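I got to the harbor at Zirkdale a little before six in the morning, which I thought was early until I saw Ruoxi Cao already on deck, hosing down the stern with a bagel in her other hand. She'd been up since four. "Tide doesn't care if you're tired," she yelled over the water, and then she threw me a line and I dropped it, so that's how we met.

Ruoxi is the relief skipper on the Fikre, the buoy tender that works the channel between Zirkdale and Nerilville. If you've ever come into either place by boat and found the red and green markers where your chart said they'd be, you have her and her crew to thank. There are five of them on a normal trip. They look after 131 buoys and beacons, and every one has to be visited, scraped, checked and put back where it belongs at least once a year.

I'd asked to come along for a day back in June, and it took until the end of the summer to find a slot that worked. I brought two sweaters and a bag of ginger candy. I needed both.

We were out past the breakwater when I asked how a person ends up doing this for a living. She grew up inland, it's her fourth job on the water, and she laughed for a good long while before she answered.

"I wanted to drive tugboats," she said. "That was the whole plan. I got on a tug as a deckhand, and I was seasick every day for a month and I still wanted to do it. Then the tug company cut back and somebody said the Fikre needed hands for one season. I figured I'd do one season."

That was 13 years ago. She's worked pretty much every spot on the boat, including a winter as cook, which the rest of the crew brought up several times and always with the word "chili."

The other person I really wanted to talk to was Thaís Bragança, the bosun, who runs the deck when a buoy comes aboard. She's quiet on the way out and very much not quiet once the crane is moving. I'd been told to stand behind the yellow line and stay there, and I did, but I could hear every word she said from back there, and I think people in Nerilville could too.

The first one up was a green can buoy off Witgate Point. I had no idea how big they are! From a sailboat they look like something you could pick up and put in your trunk. This one was taller than me, and it came up with a skirt of mussels and weed and a smell I can still sort of call up if I try. Then there's the chain, and then the sinker, a concrete block that sits on the bottom and keeps the whole thing from wandering off.

"People think the buoy is the hard part," Thaís told me later, over coffee. "The buoy floats. It wants to come to you. The chain is what I watch. You see a link that's worn thin and you think, okay, one more storm and this thing is on somebody's beach."

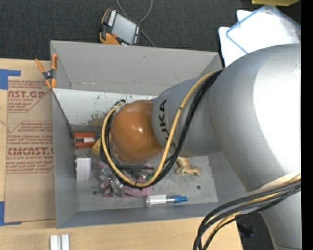 I asked if that had ever happened and she gave me a look. Two winters ago one of the outer markers broke loose in a gale and went nine miles up the coast before a guy walking his dog called it in. It took the crew most of a week to get it back, what with the surf and the rocks and a landowner who had gotten kind of attached to it.

"He'd put a string of lights on it," Ruoxi said. "It looked good. I felt bad taking it."

They don't only do buoys, and this was the part of the day I liked hearing about most. When you're out in the same stretch of water week after week, you end up being the closest boat to all kinds of trouble. The Fikre has towed in fishing boats with dead engines, stood by a grounded ferry until the tide came back, and once picked up two teenagers on a paddleboard who were, in Ruoxi's words, "extremely calm for people going to Portugal."

The one that stuck with her was a small sloop, in fog, with a father and daughter on board. Their rudder had gone. The call came over the radio just as the crew was setting a buoy, with a block hanging over the side, and you can't simply drop everything and go when you've got that kind of weight on the hook.

"I had to get on the radio and say we'd be a few minutes," she said. "Worst few minutes I've had. Thaís got that block down faster than I've ever seen, and clean, right on position. And then we went."

They found the sloop by ear. The daughter had been banging a saucepan with a winch handle, and Thaís heard it from the bow before anybody had them on radar. "I have good ears," she said, and shrugged, and went back to her coffee. Everyone got in fine. The family sends a card every Christmas and it goes up in the galley, next to the tide tables.

I asked Ruoxi about the talk you hear, that everyone has a chart on their phone now and we don't need real buoys anymore. She'd obviously been asked before (I could tell by how slowly she put her mug down).

"I like my phone," she said. "I've also dropped my phone in the harbor. Twice. And when the fog comes in and you've got a wet screen and cold hands, you'd be surprised how happy you are to see something big and red that's bolted to a rock."

By mid-afternoon we'd done four buoys and I'd stopped being any use even as company. The wind came around, the boat started doing a slow corkscrew thing, and I went and sat on an upturned bucket with my ginger candy. The crew did two more without me. Thaís walked past at one point and moved me and my bucket a foot to the left — a line was about to come through where my feet were — and didn't break her sentence to do it.

The work is paid for out of harbor dues, and those haven't gone up in a while. Ruoxi told me the chain alone is the thing that keeps her awake. They get through almost 1,000 feet of it in a year, and the price keeps climbing. She'd like a newer crane, too, and a heater in the wheelhouse that works on more than one setting. The setting it has is "off," more or less.

Would she go back to tugs, if somebody offered? She thought about it all the way past the breakwater.

"They did offer," she said. "Last spring. I went and had a look around and it was a beautiful boat, and the whole time I was wondering if anybody had checked the light on Witgate."

We tied up a little after five. I caught the line that time. Thaís was already rinsing mussels off the deck, and she told me to come back in February if I wanted to see what it's really like. I said I'd think about it, and I have been, mostly about how many sweaters I own.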